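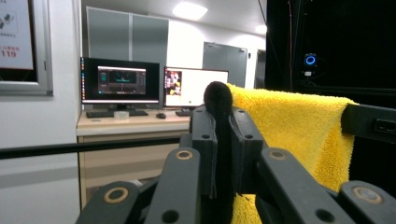

## Where do you hang your microfiber towels?

**storkitz_fan** – 18/12/2022

Settling a friendly argument in my house, folks. I like my yellow towel draped right over the black rail, within arm's reach, so I can grab it whenever the desk across the room looks dusty. My other half says a towel on show makes a workroom look like a car wash. I've got 20 of these things from Gridilum and I'm fond of every one, so please be gentle!

**mopandglow**

Oh, I'm with you all the way. A towel in a drawer is a towel I forget I own (I found two behind the printer paper in May). Mine hangs over a rail too, folded once so the plush side faces out, and I do my monitors with it every morning while the coffee drips.

**Jireš_attic**

I'll have to disagree a little, sorry. Plush ones pick up lint just hanging there, and then you rub it all over your screens. I keep mine in a lidded box and use a thin flat cloth on monitors – the thick kind is lovely for desktops and shelves, but it leaves fuzz on mine.

**mopandglow**

Do you wash them with cotton, though? I did that for years and had fuzz everywhere. On their own, no softener, and mine have behaved ever since.

**Jireš_attic**

Guilty, they go in with the bath towels. I'll try a separate load, but the box stays!

**storkitz_fan**

Separate load for me too, then. And the rail stays, at least until I'm outvoted at home. Does anybody use the Skimis wash for these, or is plain detergent fine?

**mopandglow**

Plain is fine, just go easy on it.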